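Keyvan Shirazi
Small thread about our August result on stem picking. I write it slowly, so please be patient with my English. 1/

The question of the Brokaretti project is simple to say: can a policy learn where to hold a flower when stems lie over each other? We use artificial ones, hydrangeas and roses, so the shapes stay the same from day to day. 2/

We trained two versions. The first has only the fixed view. The second has also the wrist view, where the stem comes between the fingers just before the grasp. 3/ 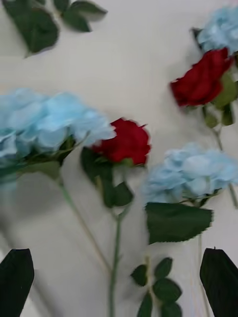
Why not grasp at the bloom, which is bigger and easier to find?
The bloom is soft and it turns in the fingers, so the angle of the stem is lost and the next step starts from a wrong position. 4/

Training set: 240 demonstrations, all by teleoperation. Test: 400 grasps for each version, with layouts not used in training. The wrist version missed 12. The fixed view version missed much more, mostly when a leaf covered the stem. 5/

Two arms at the same time is harder. Each arm can hold its own hydrangea without problem - the difficulty is who goes first when the next two stems are close. 6/

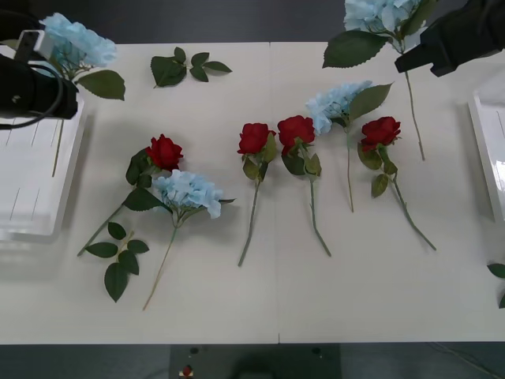 Keyvan Shirazi · Gachanja Lab, Mavley

For now we solve it with a fixed order, left arm first. It is slow and I don't like it. My colleagues in Brornley try a learned order, and I will write again when we have compared both on the same layouts. 7/7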